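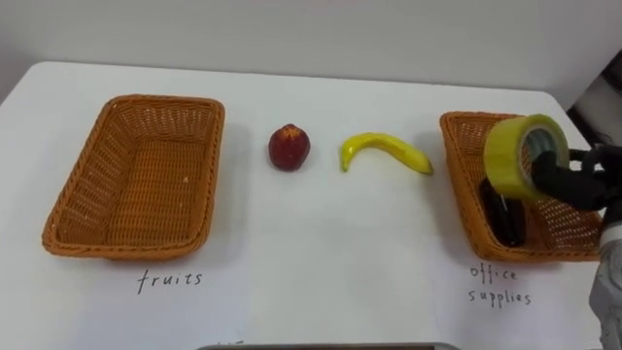
Tunovham Robotics Club – Manipulation Group

Sorting desk: setup and upkeep notes

These notes go with the Gorton sorting set and apply to the desk station only. The drawer station has its own file. Read both before changing anything on the humanoid, as they share one hand calibration.

Contents of the set

453 episodes, of which 40 are held out for evaluation. One episode is one full sort, from first reach to hand withdrawn. Objects are everyday items in two classes, fruits and office supplies. Each class has one wicker basket, and the class name is written by hand on the tabletop below the basket. Episodes aborted by the operator are kept in a separate folder and are not counted in the total.

Desk

White rectangular top, pushed against the wall. The red tape on the floor near the foot of the front leg is the reference for desk position. If the desk has been moved, line it up to the tape first and check the baskets second. Do not correct a shifted desk by moving the baskets.

The labels are black ink directly on the top. They fade with cleaning. Wipe around them with a dry cloth and go over the letters when they get thin, keeping to lowercase. Episodes recorded with a freshly inked label are flagged in the notes column.

Baskets sit at a slight angle. Objects waiting to be sorted go in the open space between them with a clear gap on every side – the fingers need room to close. Large hollow items such as a tape roll are grasped through the center. Gripping the outer edge works on new rolls and fails on part-used ones.

Hand

Check before each session:

Finger joints move freely through full travel with power off.
No grit or tape residue on the finger surfaces. Residue from packing tape is the usual cause of late release.
Open and close once at low speed, then once at working speed.
Zero offsets match the sheet. If any joint differs, rerun the Rullik calibration for the whole hand and log it.

The last calibration change was made after episode 116. Wrist offsets before and after that point are not interchangeable, so use the file stored with each episode.

Cables

The main cable leaves the body and runs across the floor. Keep it on the side away from the desk, with slack for a full step back. The bundle along the torso and back should be checked for rubbing wherever it crosses a shell panel, with the arm both raised and hanging.
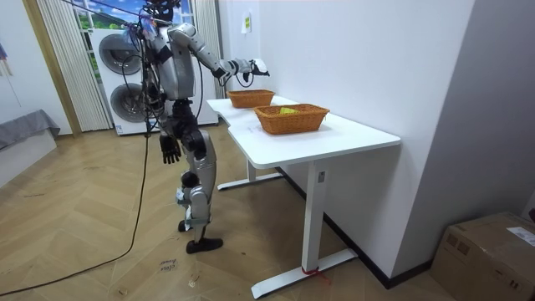 Rowena Rivera wrote in after the January release that the slack rule is too loose as it stands. At her station a full step back still pulled on the connector when the arm was raised, and she now leaves enough cable for two steps. Her change is under test here and will go into the next revision if it holds up.

Known problems

Release timing drifts in long sessions. Recalibrate after 83 cycles.
Notes column is blank for part of the evaluation split.

Corrections to Karthik Dissanayake or Ildikó Kovács. Please give the episode number.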